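Search products
Search
Enter keyword or item number

Home office and small appliances

Oravec 4 Desk Fan, white

Posted Sunday, February 6, 2022, by the Trudoseck product desk

Print this page
E-mail this page to a friend

The Oravec 4 is a small electric fan for the desk, the night table or the kitchen shelf. We have sold the Oravec fans in our shop for several seasons, and the number 4 is the one which customers ask for by name. It is made for one person who sits near to it. If you wish to cool a whole living room, please look at our floor fans instead, because a desk fan will disappoint you there.

The fan comes in one color, white. The base, the pole and the blades are close to each other in tone but not completely the same, and the blades are a little warmer, more in the direction of beige. Some customers have asked us if this is a fault or if the plastic has become yellow. It is the normal color of the blades when they are new.

What is in the box

The fan is delivered in three parts: the base, the pole, and the head with the blades and the motor. The front guard is packed separately in a paper sleeve, together with its screws. There is also the power cable and a printed instruction in English. You need a small cross-head screwdriver, and this is not included.

Assembly

Push the pole into the middle of the base and turn it to the right until you feel that it stops. Turn the base over and fasten the screw from below. Then put the head on top of the pole and connect the short cable. Please do not tighten the head fully before you have chosen the angle, as the plastic thread can be damaged if it is forced.

The guard is put on last. Do not connect the fan to the electricity before the guard is in its place and all screws are tight.

Speeds and noise

There are two speeds. The low speed is quiet enough for sleeping, at least for most people. The high speed you will hear, and in a telephone meeting the other side may hear it also. Our advice is to place the fan a bit to the side and behind the microphone. The fan does not turn from left to right by itself. You can tilt the head up and down with the hand.

Placing the fan on the desk
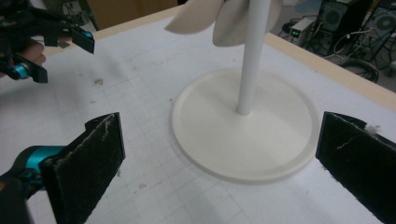 The base of the Oravec 4 needs more free room than many buyers expect, so please measure your desk before you order. It should stand flat, with no papers or cables under it. The base is a wide and flat round disc with a slightly raised rim, and the thin pole goes straight up from the center of it, so there is free space over the disc on all sides of the pole. Many people put their pens or paper clips there. We do not recommend it, as small things begin to rattle on the high speed.

If your table has a smooth top, the fan can move a little when you pull on the cable. Four small felt pads, glued under the base, will help. We sell them under "Accessories", made by Muststead.

Cleaning

Disconnect the fan first. Wipe the base and the pole with a soft cloth and a little dish soap. For the blades you must take off the guard, and a dry brush is then sufficient. Do not use alcohol or window cleaner on the blades, they become dull from it. In a dusty room we would clean it every month — in a normal room, two times in the summer.

Technical data

Item number: 400-149
Height, assembled: 38 cm
Speeds: 2
Tilt: by hand
Color: white
Mounting: free standing, no clamp

Price and delivery

The price is $38, with tax included. Orders from our warehouse in Skarnodska are sent within 4 working days. The next delivery from Oravec is planned for March, and until then we have only the pieces which are in stock. If the page shows "not available", you can leave your e-mail address and we will write to you one time, when the fans have arrived.

Spare parts

We keep the front guard, the power cable and the screw set. The motor is not sold separately. If the head makes a scraping noise, look first if the guard is mounted straight — in most cases a screw is loose at the lower side. When this does not help, send us a short message with your order number and we will find a solution.

The fan can be returned in the usual period, also when it was already assembled. Please take it apart again before you pack it, and put the guard back in the paper sleeve.

Print this page
E-mail this page to a friend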